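How to refresh a dark cotton dress without ruining it

Most advice on washing navy clothes is folklore. Salt won't set a modern dye, and I tried vinegar on 2 old skirts with no change I could see. What does help is dull.

1. Turn the dress inside out and do up any buttons.
2. Wash at 30 with liquid soap. Powder leaves pale streaks on dark cloth, whatever the box says.
3. Skip the "colour guard" sheets. A box of 40 cost me more than the dress did.
4. Spin low, then dry in the shade. July sun fades navy faster than any wash.
5. Spread it out flat and smooth the plain parts before the fussy ones. 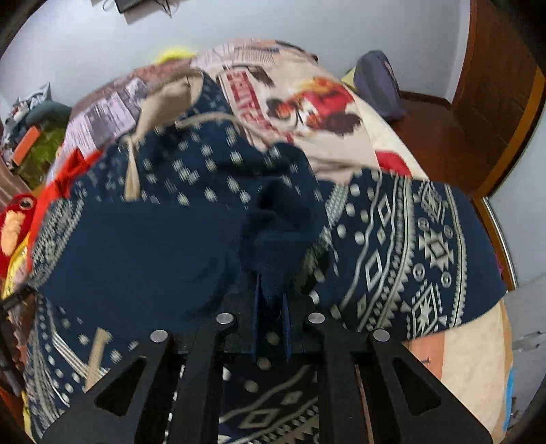 Navy patterned cloth on the bed, with a beige tie end hanging over it.

6. Iron on the wrong side. Steam sprays are mostly scented water, so use a damp tea towel.

If the colour has already gone, dye may even it out. I wouldn't bet on it.

Asanka Debnath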